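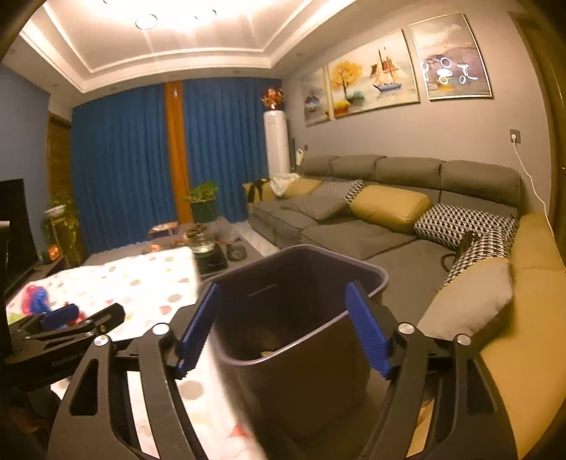 Advice on tidying small living rooms leans heavily on one rule: give loose things a container and the mess takes care of itself. We doubt that the rule deserves the trust placed in it. Of the 126 households in our survey, most already owned at least one open bin kept in the living room, and the rooms with bins were no clearer at the evening check than the rooms without. Owning a bin and using it are separate habits, and the guides we read treat them as one. In Figure 3 the fuzzy pink, red and blue thing is out on the white covering, and the open bin is close by. Seol (personal notes, April) would call this a room in mid-sort, and that may be right. Our checklist would still score the covering as "in use" and the bin as "available," and those two scores turned up together so often that we came to question what the second one was worth.

The usual reply is that the bins are the wrong kind. The Trasteo booklet, which 20 of our households had been given before the survey, recommends a deep bin with no lid, on the grounds that a lid adds a step. We have no quarrel with the reasoning, but the evidence behind it is thin. Yeon and Moon tried lidded and open bins in the same homes and found a small gain for the open ones in the first week. By the third week it was gone. The booklet cites only the first week.
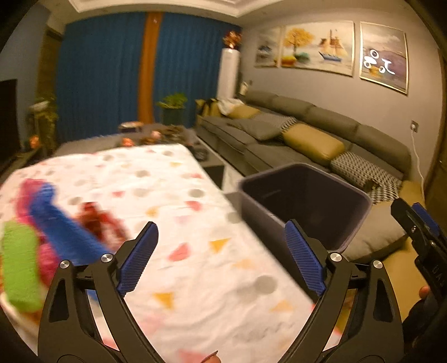 Figure 3. Patterned covering with soft colored items, and open bin. Both views are from the same living room.

A second claim is that a cloth laid over the work surface helps, since people sort faster when they can see where the sorting area ends. Do's version of this is careful and limited to plain cloths. Later guides dropped the limit. A white cloth printed with dots and triangles, as in Figure 3, is a different matter, and we could find no test of one. Cha has suggested that small printed shapes make small items harder to pick out. That sounds sensible to us, but it is a guess, and we would not want it repeated as a finding. What our households told us was plainer. They used the cloth they had.

We are also wary of how "tidy" gets measured. The Wemham scale gives full marks when a surface is bare, whatever has become of the things that were on it. A person who sweeps everything into one bin scores the same as a person who sorts by type and puts each type away. Under that scale the bin can hardly fail. We scored our rooms both ways, and the ranking of households changed enough that we report the two sets of results separately in the next section.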